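Old tip boxes as seed trays: who else is doing this?
Indoor Growing > Seed Starting

Gendlow
I am hooked! Started my basil and snapdragons in old pipette tip boxes this August and got 94 sprouts up. The clear lid holds the damp in like a tiny greenhouse, and you can see the roots coming down the sides. I line the bottom with an inch of mix and sow straight on top. Anybody else?

Skako
Yes!! Lettuce, mostly. I pull the rack out and use only the base and lid. 48 seeds to a box, thinned hard once the true leaves show.

Kashyap
Going to be the grump here. No drainage. I lost a whole sowing of peppers to damping off in boxes like that. Regular cell trays cost me 15 bucks and last for years.

Skako
Did you prop the lids open, though? Mine get a pencil under the edge the minute I see green. For anyone who doesn't know the boxes, the purple part with the holes is the rack and the clear part is what you want:
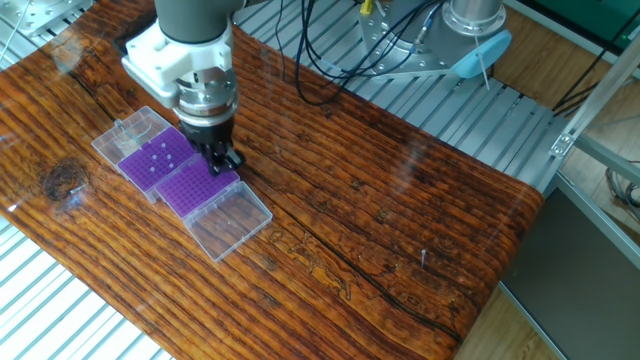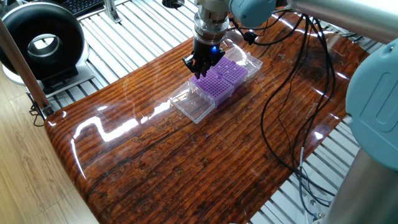
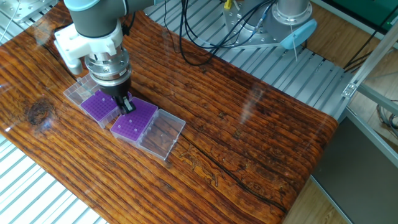 Anyway, bottom heat matters way more than the container. My snapdragons sulked for weeks until I put them over the fridge.

Kashyap
Snapdragons want light on the seed, not heat. Don't cover them at all.

Gendlow
Huh, I did press mine in bare, so maybe that was it! Kashyap, what about melting a few holes in the base?

Kashyap
That would fix most of my complaint. I'd still move peppers out early, they hate being crowded.

Clolladitz
Wash them well first and only take ones that held clean tips. I have 212 leek seeds left over and no patience, so I'm trying this tonight. Lid on or off for leeks?

Skako
On until they hook over, then off!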